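Skin Care Testers Wanted: Four Readers Who Don't Believe the Label

Posted by Amber Vanhove

I've been writing about creams and serums long enough to be tired of the word "glow." Every jar that lands on my desk promises it. Most of them give you a shiny forehead and a lighter wallet. So when Flasitora sent over their new night cream and asked if my readers would like to "fall in love with it," I wrote back and said my readers would like to find out if it does anything.

To their credit, they said fine. They are supplying the jars. They are not supplying the questions, they don't see your answers before I post them, and they don't get to pick who takes part. I have that in writing from Meenakshi Pandey on their side, and I plan to hold her to it.

What I need is four people to use the cream at home and tell me what happened. If the answer is "nothing," I want to hear that too. I suspect I'll hear it at least once.

What the label says

The box claims softer skin, a more even tone and "visibly rested" eyes. I don't know what visibly rested means and the leaflet doesn't say. The cream is also sold as unscented, and I can smell it from the other side of the bathroom sink - sort of like cucumber and new shoes. Grethe Thoroddsen, who edits this site with me, says she can't smell a thing. You may end up settling that argument for us.

What you'd be doing

Use the cream every night for five weeks, on one side of your face only. The other side gets whatever you normally use, or nothing if that's your habit. Yes, this is a pain. It's also the only way I know to stop people from giving the cream credit for a good night's sleep or a change in the weather.

Keep a short diary. A line or two a night is plenty: how it felt going on, whether it stung, whether it pilled under your pillow-side cheek, whether you forgot. Please write down the nights you forgot. I trust a diary with gaps in it a lot more than a perfect one.

You'll also take two photos of your face, one before you start and one at the end, in the same window light with no makeup and no filter. These are for Grethe and me. We won't post them unless you tell us in writing that we can.

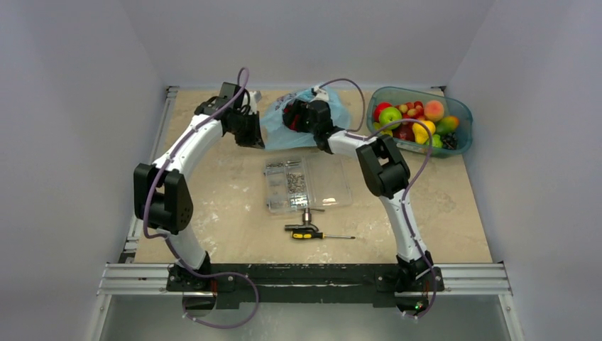 Do I have to say nice things about the cream to keep the jar?

The jar is yours whatever you write. You can call it overpriced petroleum jelly and I'll print that with your first name under it, or no name if you prefer.

Who can apply

You need to be an adult, have a mailing address in the US, and be willing to leave the rest of your routine alone until we're done. No new acids, no facials, no borrowed retinol from your sister. If you are pregnant, under a doctor's care for a skin condition, or have ever reacted badly to a face cream, please sit this one out. Do a patch test on your inner arm before the first night, and if your skin gets angry at any point, stop and tell me. You still count as a tester, and a bad reaction is something other readers would want to know about.

I'd rather not have anyone who works for a beauty brand or sells for one on the side. I'd also be glad to get some people over sixty. Brands love to talk about them and hardly ever ask them anything.

What you get

One full-size jar and a Sullwood gift card, paid for by this site and mailed when your diary comes in. It isn't a big card. Nobody's rent is getting paid here.

How to apply

Send a message through the contact page with "Night cream" in the subject line. Tell me your age, your skin type as you'd describe it to a friend, what you put on your face now, and the last beauty product that let you down. That last one matters most to me. No need to follow, tag or share anything.

Applications close 8 October 2023. Florencia Cabral will read them with me, and we'll write to the people we've picked. If you took part in the Drindell lip balm test in June, you're welcome to try again, but new names go first.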